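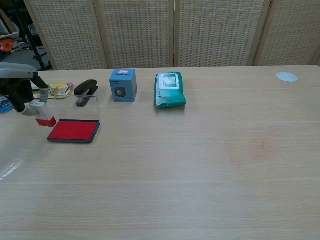
Newsletter > Automation > Faults and Safety

Stamping cell: grip slip and late stop, fault report 324

Work on the stamping task at Stanport was halted in March after the arm pressed a tilted stamp into the ink pad and kept pushing. No one was hurt. The pad frame cracked, the stamp body was scored along one side, and the arm took longer to stop than its settings allowed. The cause has been found and the task is running again with changes.

The task is simple on paper. The arm picks up a hand stamp, lowers the red base onto the ink pad, lifts, moves to the sheet and presses once. The pad stays on the table with its lid open. The stamp is held by friction alone between the gripper fingers, at whatever angle the pick gives. A small tilt is normal and is taken out by the wrist before contact.

On the run in question the tilt was not taken out. The logs show a good pick, a normal move to the pad and a descent at the usual speed. First contact was made by one edge of the base. The stamp then turned in the fingers. The finger position reading did not change, so the controller treated the grip as sound and carried on down until the force limit tripped.

Two separate faults were involved.

1. Grip check. The check compared finger opening before and after the pick. A stamp that rotates without changing the opening passes this check every time. It had been written for boxes and soft packs, where a slip nearly always shows up as a closing of the fingers. It was copied into the stamping program without review.

2. Force filter. The wrist force signal was averaged over 500 ms to quiet the noise from the cable bundle. The limit itself was set correctly, but the averaged signal reached it late. By then the arm had moved 5 mm past first contact. With the averaging turned off in replay, the same data trips the limit almost at once.

Eduardo Dumlao repeated the descent with a foam block in place of the pad and got the same rotation whenever the stamp was picked high on the body. Low picks held. Floarea Bălan went through the older logs from Grosemero and found the same edge-first contact on several runs that had been marked as passed. Those prints were faint on one side and had been put down to a dry pad.

Changes now in place:

- The pick point has been moved down, close to the base.
- Tilt is measured by camera after the pick and again above the pad. If the two values disagree, the arm lifts and waits for the operator.
- The force filter is shortened to a tenth of its old length. The cable bundle has been tied back to bring the noise down.
- Descent over the last part of the move is at half speed.
- A press with uneven force is logged as a fault even if the print looks fine.

The new program was run for 2000 presses at Quintela. No rotation was recorded. The arm stopped for a tilt mismatch on a few of them, and in each case the stamp was put back by hand and the run restarted. One open point remains: the clear lid of the pad is hard for the camera to pick up, and the planner still treats it as free space. Until that is fixed, the lid position is entered by hand and must be checked at the start of each session.

Sites using the Nosteo task package should check whether their grip check is the old one. If the program compares finger opening only, do not use it for stamps, pens or any other tool that can turn in the fingers. Replacement files are on the shared drive under the report number. Keep hands out of the work area after a tilt stop until the arm shows as held, as it will resume from the lifted position as soon as the prompt is cleared.

Fault reports and questions: automation desk, Stanport | © 2026 | Back to top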